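Out and About > Visits > Autumn

An afternoon at Fankhauser, Hiltlow

I had been promising myself a trip to Hiltlow since the spring, and one Tuesday in September I finally got on the bus. Fankhauser open their learning lab to visitors a few times a year (21 of us this time, and very good biscuits!), and Konrad Steiner met us at the door and talked happily all the way up the stairs.

What they do up there is collect examples. A person guides the arm through a small job, the whole go is recorded, and then they do it again with everything shifted a little. Konrad's team like to have 500 goes at a job before they train anything on them, and they had reached 326 on the current one.

Meinrad Plattner, who runs the afternoon shift, let us stay as long as we liked, and I could have stayed till supper. He is particular about variety, and told me he would sooner have 120 goes that differ than a great heap of the same one. The orange cube in the gripper is a good, plain thing to learn on, and a circle drawn on the whiteboard in marker can be rubbed out and put somewhere else in seconds.

Recent visits
Galline open day
Fistatska autumn fair 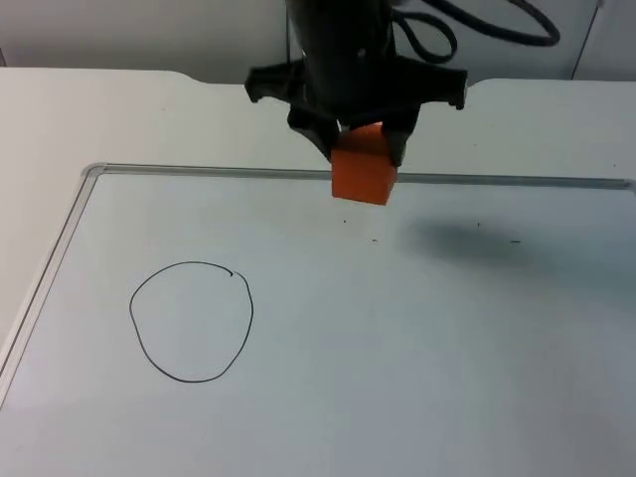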